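The Red Line

Huiling Hou was told that Heltbridge needed 100 good examples before the end of the shift. By "good" they meant that the spoon moved calmly and the lid closed straight. The model should learn from people who are not in a hurry, Mr. Liang said, and then he looked at his watch.

She had worked at the Risik tea shop for 3 years before this, so she knew drinks. What she did not know was how to make a drink with hands that felt nothing. The leader arms were light, and when she closed her fingers the black ones closed too, a little later.

"You are listening for the glass," said Sekar Mangundap, who operated the station with her. "Don't listen. Look."

"In the shop I always listened."

"The recording has no sound. Whatever you hear, it will not learn."

She thought about this for a long time. Then she put the sheet for 2025-08-29 under her elbow and started example 62 again.

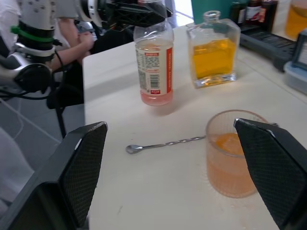
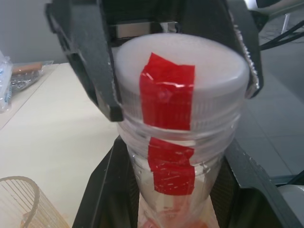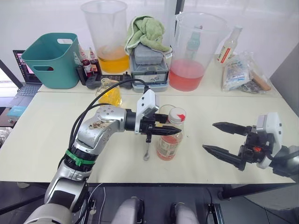 "Stop," said Sekar. "You corrected yourself."

"It was a small correction."

"I know. I ask only if we keep it."

The rule of the project was not clear on this. Mark Anthony Ignacio, who checked the recordings in the evening, used to delete every example in which the operator hesitated. But in February a new page had come from the Hiltau office, and it said that a mistake with a recovery is also valuable. Since then he deleted some and kept others, and he did not explain the difference.

Huiling remembered her first week in the shop. The owner, old Mr. Tseng, stood behind her and said nothing while she spoiled one cup after another. She had hated him for it. Later she understood that he was waiting to see what she did after the spoiled cup, whether she hid it or poured it out and washed the spoon.

"Keep it," she said.

Sekar wrote a small letter R in the column. "Tin-yau Tseng," he read from her notebook, where she had written the name without noticing. "Is he your relative?"

"My teacher. He would not like this place. No steam."

"Is he coming to see it?"

"He closed the shop. Now he grows beans and complains about the rain."

Mr. Liang came back along the corridor and asked which number they had reached. Sekar told him. He nodded and went away again, and his shoes could be heard as far as the stairs.

Huiling stretched her hands, one finger after another, as she used to do before the evening customers. She put them back into the leader arms and waited until the black fingers were quiet. Sekar pressed the key.

"Sixty-three," he said.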